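Speaker notes: Trusodgate open day, manipulation bay
Talk slot 4, after the Brelum conveyor demo
Version of 16/08/2020, edits by Yee-man Liao

Slide 1. Title. Give name and role, then say that the talk covers the pick-and-place cell only. Questions on the mobile base go to Kwadwo Gyamfi at the next stand.

Slide 2. What visitors will watch. One arm, two-finger gripper, soft toy food on a white table. The operator drives the arm for the first part. The trained policy drives it for the second. Say clearly which part is running. At the October visit people confused the two and the feedback forms were no use.

Slide 3. Camera placement. The wrist camera moves with the gripper, so the fingers stay in the same place in the picture while the table moves behind them. Cost of this: anything close to the lens goes out of focus, and quick wrist turns smear the object. Shutter setting is a compromise with the hall lighting. Do not go into exposure figures unless asked.

Slide 4. Numbers. 2000 recorded attempts in the training set, 157 held back for testing. Hiu-tung Kwok has the split by object if someone from Preditz wants it. A single attempt takes up to 49 seconds under manual control. Pause here. This is where the school groups ask why it is so slow. Answer: the operator has no sense of touch and closes the fingers by eye.

Slide 5. Choice of objects. Toy fruit is cheap, light and survives being dropped. Irregular outlines are wanted. A ball gives the same grasp from every side and teaches little. A shape with flaps gives good and bad approach angles, and the policy has to pick between them. Gholamreza Dehghan will hand a spare set round the front row. Collect it before slide 7.

Slide 6. Wrist view, toy banana with the peel open. Leave it up while Kwok-wai Mak resets the arm. Point out both fingers at the bottom, then the toy between and above them. Mention the blur. Ask the room where they would close the fingers, take two or three answers, then start the run. 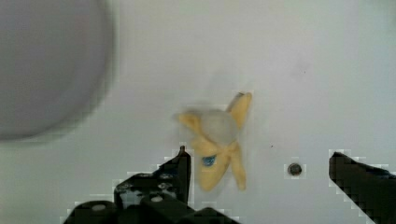 Slide 7. After the run, stop the arm before anyone comes past the line. Close with the Hoàng grant and the contact address, then send the group on to the Brelum stand by the left-hand door.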